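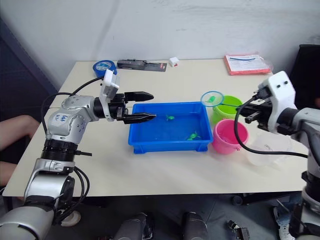 From: Gwawr Mostyn
To: Grullport Robot Club list
Subject: Re: [club] Fish task – are we keeping it?

Hi all,

Sorry for the slow answer, Wednesday got swallowed by marking and then I forgot which account I was signed up with.

Lewis wrote:
> I know everybody likes the fish but I'm worried we've picked
> something too hard for the Nolemix open day. The water moves, the
> fish move, and the left arm can't be lowered much without the fingers
> going in. Could we do the whole thing dry? Or drop the net and
> just have the left arm pick the fish up directly? We've got
> 30 minutes on the stand and I'd rather show something dull that
> works. Also, who has the spare gripper fingers?
>
> Lewis

I do see the point about the stand, but please can we not go dry! The water is the bit people will stop for. A fish lying on the bottom of an empty blue tray is just pick and place, and we did that last year with the foam blocks (and very nice it was too, but we've done it).

What I would happily change is how much each arm has to do. At the moment the net lives on the right, leaning on the green bucket, so the right arm has to find that skinny handle before anything else can happen, and half our failed runs end right there. I went through the log and of the last 80 goes, the handle was the trouble far more often than the fish were. So how about this – the right arm starts with the net already in its fingers, scoops, and tips into the pink bucket, and the left arm only has to steady the tray by its rim. If a fish is still sitting in the net after the tip, the left arm can come over and pluck it out. That's two easy jobs in place of one horrid one.

The other thing I'd like to try is a fatter handle. Kedotura's group wrapped theirs in pipe lagging, which looks dreadful but gives the fingers something to squash. There's a roll of blue tape at the back of the table if somebody wants to have a go before I get in.

On the water itself: fill the tray in place, please, don't carry it across the room full. And can whoever is on the left side keep an eye on the cables where they loop round by the elbow, I'd like them tied back a bit further before we start reaching right across the tray.

Lewis, the spare fingers are in my desk, second drawer, in an envelope marked SCREWS. There are screws in there as well so it's not a complete lie.

If people are happy I'll rewrite the task sheet so the new starting position is on it, and we can do a proper timed half hour at the next session, 2 o'clock as usual. First years, you're very welcome to drive, you don't need to have done the arm induction if one of us is sitting next to you. Bring a towel if you've got an old one.

Gwawr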